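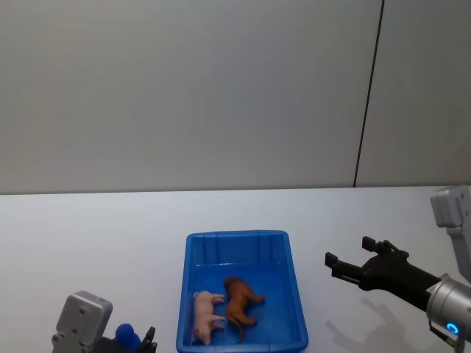 *White table against the gray wall*

**From:** Meenakshi Dixit
**To:** branch-systems list
**Date:** 19 January 2016
**Subject:** Re: Loan ledger move, second dry run

Replies are under Narendra's points. I cut the parts that were settled on the phone.

> Narendra Tomar wrote:
>
> The second dry run of the loan ledger finished on Saturday night. We loaded the full set from the old system into Kernbridge and compared closing balances. There are 761 accounts where the two sides do not agree. Most are off by less than a dollar, but a few are not.
>
> Mohit thinks the small ones are all day-count. The old system uses actual/365 on the farm loans and Kernbridge was set up with 30/360 across the board.

Mohit is right about the farm loans. I pulled 22 of the mismatched accounts and worked the interest by hand, and 17 of them match to the cent once you use actual/365. The other five are not farm loans. They are bridge loans from the Pukola branch, and every one of them had a payment reversed in November. The reversal came across in the extract but the late fee that went with it did not. Please don't patch these by hand in the test copy. I want to see the extract fixed and run again.

> The overnight batch took around 7 hours. The window is five. Stallmont say most of that is the statement job and they want us to move it to the weekend.

I would rather not move statements. The branches print from that file first thing in the morning and some customers pick theirs up at the counter. Ask Stallmont for the run times step by step before we agree to anything. Their last report gave one total for the whole batch and I can't do much with that.

> Do we still need the old system to be readable after the switch? Saxena want to know whether to renew the license or let it lapse.

Yes, we need it. Audit will ask for history on closed loans and those are not being moved. Madhu has the retention schedule and says read-only access for one user would be enough. Kuldeep, can you get a price from Saxena for that? The quote they sent last time was for the full license with support, which we won't use.

> Last thing, can we set a date for the third run?

Not until the day-count setting is changed and the extract is fixed. If both are done by the end of next week we could load on the Saturday after. I know the Stallmont people want a date for their staffing. Tell them it is tentative.

Still open:

- Day-count on farm loans: Mohit
- Late fees missing from the extract: Narendra
- Step times for the batch: Narendra, from Stallmont
- Read-only price: Kuldeep
- List of closed loans to keep, with year closed: Madhu

One more item that wasn't in Narendra's note. The teller screens in the test copy still show the old product codes in the drop-down. It doesn't affect balances, but the Pukola staff start training on that copy soon and they will learn the wrong codes. Mohit, please load the new code table before then.

Meenakshi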